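Visit report: compressed air at the Cesus plant, Venberg

The October visit for the utilities group was to the Cesus assembly and packing plant on the east side of Venberg. The subject was compressed air: how it is made, dried, distributed and paid for. Hường Khương, who runs site utilities, led the tour and answered most of the questions. Toàn Tạ from maintenance joined for the second half. The visit was on a Saturday, with the compressors on reduced load, so it was possible to talk in the compressor room without shouting.

Background

The plant was built in two stages. The older hall has its original air main, a single run of galvanized steel with branches off it. The newer hall was given an aluminum ring main. The two systems were joined when the old compressor room closed, and everything is now fed from one room at the north wall. Most of the problems described during the visit come from that joint. The old main was sized for a smaller load, and it now carries air to stations that were never on the original drawing.

Air at Cesus is used for blow-off, cylinders, clamps, hand tools and a small amount of conveying. Blow-off is the largest user. It is also the one that is hardest to reduce, as every station has its own habits and its own nozzle.

Parts move between stations on plain shelving. The stretch we passed on the way to the compressor room was yellow metal in two tiers, with black molded trays in a row on top. The old main runs overhead along the same aisle, and the drops come down at each column. 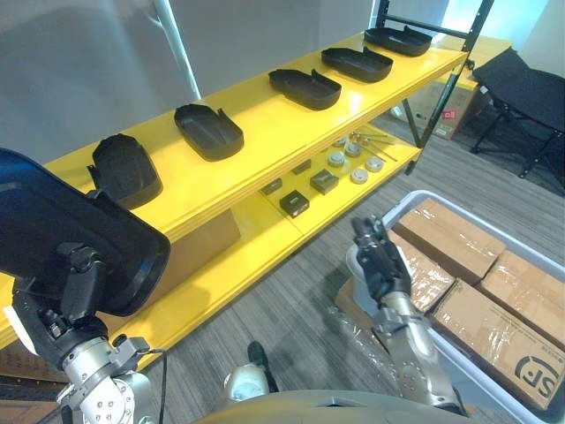 Compressor room

There are two fixed-speed screw machines and one variable-speed machine. The variable-speed unit takes the trim load. The fixed units are meant to run fully loaded or stay off, but for a long time the control bands overlapped, and both fixed machines spent much of the day unloaded with their motors turning. An unloaded screw compressor still draws a good part of its full-load power and delivers nothing. Khương's team found this by putting a logger on each motor feed for a week. The fix was to separate the pressure bands and to let the sequencer, not the local controllers, decide which machine starts.

A 2,000 liter wet receiver stands between the compressors and the dryer. It gives the first stage of cooling and drops out a fair amount of water before the dryer sees it. The drain on the receiver is a zero-loss type with a level sensor. The previous one was on a timer and opened whether there was water or not. A timed drain set for a humid August will blow dry air to the floor all winter, and the change was easy to justify.

Intake air comes from outside through a louver on the north wall. The old room drew its own warm air back in. Cooler intake air is denser and the machines do slightly less work for the same mass of air. The gain is small but it is there on every running hour. Hot discharge air is ducted into the warehouse in the cold months and dumped outside in the warm ones. The changeover damper is manual and is on the autumn checklist. It had not yet been switched over at the time of our visit.

Drying

The dryer is a refrigerated unit from Cao. Dew point is adequate for everything indoors. One branch crosses the yard to a small outbuilding, and that branch freezes in a hard winter. A desiccant dryer for the whole plant was quoted and turned down. A small point-of-use dryer on the yard branch will be fitted in its place. This seemed to our group the correct choice. Drying all of the air to the standard of the worst branch is a common and costly mistake.

Filters are changed on differential pressure, with a yearly limit. Tạ keeps the old elements for a month after each change and cuts one open. He showed us a section from the older hall. The rust load was heavy, and it confirmed that the steel main is shedding scale.

Distribution and leaks

The steel main is 200 meters long and has threaded joints for its whole length. Between both halls the site has more than 1,000 fittings, and each has a number in the leak register. The register is kept in a maintenance package called Flarnotwood, which the site already had for lubrication routes. Leaks are found with an ultrasonic detector, tagged, and given a size class. Repair is done in the same round if the drop can be isolated. If it can't be isolated, the tag stays and the job waits for a shutdown.

Several points from Tạ on where leaks are found:

Quick couplers are first by a wide margin, mainly worn seals.
Push-in fittings leak where the tube was cut at an angle. The site now issues a tube cutter with every toolbox and has taken away the side cutters.
Filter bowls and regulator diaphragms come next.
Threaded joints on the main are few in number but large when they go.

We also spent some time on pieces of equipment that are normally seen only from the side. Looking up from below is a habit Tạ tries to teach. Dust, oil and loose clips collect on undersides and rims, and a person walking a route at eye level will pass them every week. The round grey housing, viewed from beneath, has a near-black ridged rim with a small light grey tab on it, and neither the rim texture nor the tab is easy to check from a standing position.
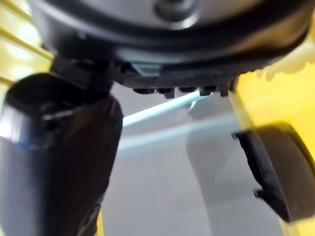

Pressure

Blow-off stations in the new hall run at 4 bar at the nozzle. The header is higher, and the difference is taken at a regulator on each drop. Khương wants the header lower still. The limit is one clamp in the old hall at the far end of the steel main, which drops out when pressure dips. Two options were described. The first is a local receiver with a check valve next to the clamp. The second is a larger cylinder, which would hold the same force at a lower pressure. The receiver is cheaper and will be tried first.

Our group asked about raising the header to cover the dips, as many sites do. The answer was that this had been done for years, and every leak and every unregulated nozzle used more air as a result. Operators also tend to open regulators fully when a station feels slow. The regulators in the new hall are now lockable. The older ones are not.

Metering

There is a thermal mass flow meter at the outlet of the room and one at the entrance to each hall. The hall meters do not add up to the room meter, and the gap changes with load. Khương suspects the old hall meter, which was placed too close to an elbow. It will be moved to a straight section. Until then the old hall figures are used for trend only.

Weekend flow with no production is the number the site watches most closely. It is read early in the morning, when the halls are quiet, and it goes on the board beside the compressor room door.

Open items for our group

Khương will send the sequencer settings and the logger traces from before and after the change. We are to send our own register layout in return. Tạ asked for our experience with aluminum-to-steel transition pieces — we have some, mostly bad, and will write it up separately. The question of replacing the steel main was left open. The cost is with the plant manager, and a decision is expected once the yard dryer has been through its first winter.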